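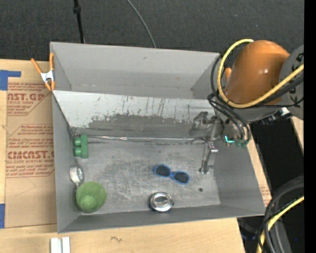 Clusel opens repair and reuse counter at Pleltlow store

PLELTLOW – Clusel, the household goods retailer, will open a repair and reuse counter at its Pleltlow store in February. Customers will be able to bring in small household items for repair, drop off things they no longer need, and buy secondhand goods that have been checked and cleaned by store staff.

The counter will take up the former garden section at the back of the ground floor. It will be open from 10 a.m. to 6 p.m. whenever the store is open, with the last repair accepted at 5 p.m.

Clusel tested the service last year at its smaller Cuervo branch. Over the course of the trial, staff there handled 3000 items. Most were kitchen tools, lamps, toys and small pieces of furniture. Items that could not be repaired were taken apart, and the usable parts were kept for later jobs.

"People came in with things they liked and didn't want to replace," said Maribel Huamán, head of store services at Clusel. "A lot of the work was simple. A loose handle, a missing screw, a worn cord. Customers told us they would have fixed these things themselves if they had the parts or knew where to start."

How the service works

Customers bring the item to the counter, where a member of the repair team looks it over and gives a price before any work begins. There is no charge for the inspection. A basic repair costs $12, plus parts. Small jobs that can be done while the customer waits, such as tightening a fitting or replacing a rubber foot, cost $5.

Larger jobs are normally ready for pickup within a week. Customers will get a text message when the work is finished. Items not picked up within two months will be passed on to the reuse shelves, and this is stated on the repair ticket.

The counter does not accept gas appliances, microwave ovens, car parts, child car seats or anything containing a damaged battery. Staff can provide a printed list of local sites that take these items.

Donations and secondhand sales

Clean household goods can be donated at the same counter. Customers don't need to have bought them from Clusel. Donated electrical goods are tested before they are put out for sale and carry a label with the date of the test. All secondhand purchases can be returned within 30 days with a receipt.

Money from secondhand sales at Pleltlow will go toward training and tools for the repair team. Clusel will publish the amount raised at the end of the first year.

Parts supply

Spare parts for the service will come from Dridico, a wholesale supplier that also worked on the Cuervo trial. Dridico will keep 500 different parts in stock at the Pleltlow store, including hinges, knobs, casters, switches and lamp fittings. Customers who prefer to do their own repairs can buy any of these parts over the counter.

"We looked at the records from Cuervo to see which parts ran out first," said Balakrishnan Thampi, sales manager at Dridico. "Casters and lamp switches were at the top, so Pleltlow will start with more of both."

Staff and training

The repair team will be led by Lev Sydorenko, who ran the counter at Cuervo and moved to the Pleltlow store in the fall. Hauwa Adeyemi, previously in the store's lighting department, will be responsible for testing electrical items.

Evening classes in basic home repair will start once the counter has settled in. The first will cover lamps and plugs, followed by chairs and drawers. Classes are free, but places must be reserved at the counter or by phone.

Clusel has not yet decided whether to bring the service to other stores. A decision is expected after the first year at Pleltlow.

About Clusel

Clusel sells kitchenware, lighting, furniture and home supplies through its stores and by mail order.

Press contact

Lucero Huanca, Press Office, Clusel
Interviews with the repair team and visits to the counter before opening can be arranged through the press office.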